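3.2 The sorting table

I should say a bit more about the table itself, because most of the questions we got after the pilot were about the table and hardly any were about the waste. The study, if you've skipped ahead, is about how people set up a surface for sorting small mixed discards, and where they decide the bin ought to go. Sayaka Nakajima and I had both spent years sorting on bare benches at Renthorpe, and we both had the same complaint - you lose track of which bit of the surface you've already cleared, and then you go over it twice.

So we papered it. Brown kraft paper, pulled tight over the whole top, and then blue masking tape run in straight lines both ways until we had a grid. I like kraft paper for this more than I can easily defend in a methods section. It's cheap, it doesn't glare, pale things show up on it nicely, and when it gets grubby you peel it off and start again. We tried a white vinyl cover first (Sławomir Jasińska's idea, and a reasonable one) but light-colored scraps just vanished on it, so we gave that up by Saturday.

The tape took us longer to settle on than the paper did. Our first grid was drawn in marker, and people's eyes slid right over it. Tape has a slight edge to it that you can feel with a fingertip, and the blue stands out against the brown even in the poor light we had at the Gravura site. The cells come out roughly square. We didn't fuss over making them perfect, and I'd tell anybody copying the setup to do the same. What you want is for a person to be able to say "third row, near the middle" and have somebody else look at the right spot.

Now, the bin. We use a rectangular black one with a black plastic bag in it, and it goes out on the table, near the center. I know this looks odd. Everybody's instinct is to put the bin on the floor or hang it off an edge, and in our pilot at Kobori that's what people did when we let them choose. But a bin at the edge means that everything from the far side travels the full width of the table, over the top of things that haven't been sorted yet, and that's when stuff gets dropped. With the bin near the middle, the trips are short from every side. The price is that you lose the cells underneath it, which matters less than you'd think on a table this big.

We also went back and forth about the liner. A neat, tightly fitted bag looks better, but it slips down inside as the bin fills, and then you're fishing for the rim with dirty hands. Leaving plenty of bag draped over the sides keeps it up. It does sag at the corners, and now and then a loose fold hides a bit of tape. We tried clips, we tried a big rubber band, and in the end we left it alone. Across the 1,767 items logged in the main sessions I can't think of one where the drape got in anybody's way, though I admit we weren't logging for that.

Finally, the tray. A light beige one, roughly semicircular, sits across from the bin, and it's for the small things you'd like to keep out of the general muddle. In the early Clellura runs we had 500 items and no tray, and the small ones ended up wherever there was a gap, usually right on a tape line, so that two people would log them in two different cells. Having one place for them mostly fixed this. Figure 4 gives the layout as we used it from May onward, and unless I say otherwise it's the layout behind every result in Section 4.

Figure 4. The sorting table: kraft paper, blue tape grid, lined bin near the center, tray for small items on the far side.
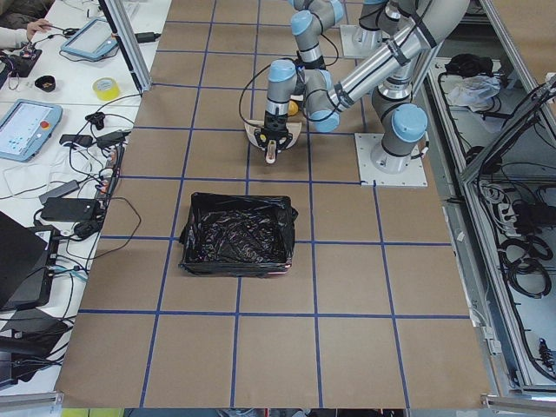 One thing I'd still like to change is the border. We ran the paper right out toward the edges, and people treated the outermost cells as storage, parking things there that they hadn't made up their minds about. Sayaka wants to leave a plain margin with no tape on it, and I'd go along with that, but we haven't tested it yet, so the outer cells are included in all the counts that follow.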